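Where the equipment money goes next year

It's September, so I'm back in the spreadsheet! If you've been reading a while you know how this goes: I say we need very little, then I write down what we need, then I go get more coffee and delete half of it.

Last year I budgeted for the arms and sort of waved my hand at everything else. Big mistake. The arms were the easy part, one quote from Betancur, one signature, done. It was the small stuff that ate us alive. Cables, clamps, spare fingers for the grippers, the mounts that go on the wrists (we've reprinted those so many times I've lost track). By the end of spring I'd spent $2,312 on things that didn't have a line in the budget at all, and I had to go explain that to Segundo Usuga, who signs off on everything and reads every single receipt. He was nice about it. He also asked for a spreadsheet with more rows.

So this year small parts get their own section, and it's the first thing I filled in. Gripper fingers are at the top. Laundry is rough on them, all that pinching and dragging, and I'd like a full spare set on the shelf before we start on the bigger pieces like sheets. 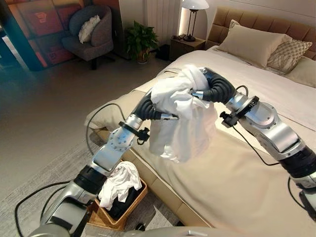

Then there's cable management, which I keep putting off because it's boring to shop for. Tornon sells a sleeve kit for $70 and I want two. Floltivora has a fancier one for $625 that comes with swivel brackets, and I went back and forth on it for most of an afternoon, but I can't make the case yet. Maybe if the cheap ones wear out by summer.

The big question is whether to lease or buy the second setup. Caser will lease for 24 months with service included, and I like the service part a lot, since last time we had a bad joint we waited forever for somebody to look at it. Buying is cheaper if nothing breaks. You can guess how I feel about "if nothing breaks."

I'm leaning toward the lease. Segundo is leaning the other way, so we're having lunch over it, and I'm bringing the version with all the rows.

If anyone has leased from Caser and made it through the whole term, please leave a comment! I'd especially like to know what they charge for shipping a unit back.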